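Section 4. Setting up the table and chair

Okay, the boxes are open and you've got tabletop, legs and chair all over the floor. I've put together 21 of these Plusberg workstations now, so I'm going to walk you through it the way I do it myself (the leaflet in the carton skips a few things!).

1. Lay the tabletop face down on a blanket. Please don't skip the blanket, the white finish picks up scratches from grit you can't even see.

2. Screw the legs in by hand first, all of them, and only then go around again with the hex key. I used to tighten as I went and always ended up with one leg that wouldn't line up.

3. Get someone to help you flip it. Hamisi Barasa and I do it on a count of three, lifting from the long sides and never by the legs.

CAUTION: Keep your fingers clear of the leg brackets while you turn it over. They pinch!

4. Wipe the top down with a soft damp cloth, then dry it. No scouring pads and nothing with bleach in it.

5. Roll the chair up to the side you'll be sitting on and set the seat so your forearms rest level with the tabletop. Mesh backs have some give, so sit for a few minutes before you lock the tilt.

6. Plants go at a far corner, where the leaves can hang over the edge a little and you still have the whole middle of the table to work on. I like something bushy there, it softens all that white.
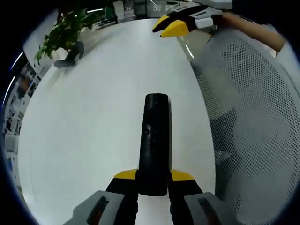

Can I put a plant pot straight on the white surface?

Put a saucer or a cork mat under it first. Water that sits under a pot can leave a ring, and rings are a pain to get out of a light finish.

NOTE: If the table rocks once it's loaded, check the floor before you blame the legs. Each foot has a leveler that turns by hand, and half a turn is usually plenty.

7. Go back after a week and snug up the leg bolts again. They settle a bit, especially if you lean on the table as much as I do.

Spare levelers are part 324, and the mesh cleaning brush is part 2515. Nataša Petek looks after the parts orders, so write both numbers on your slip if you want them in one package.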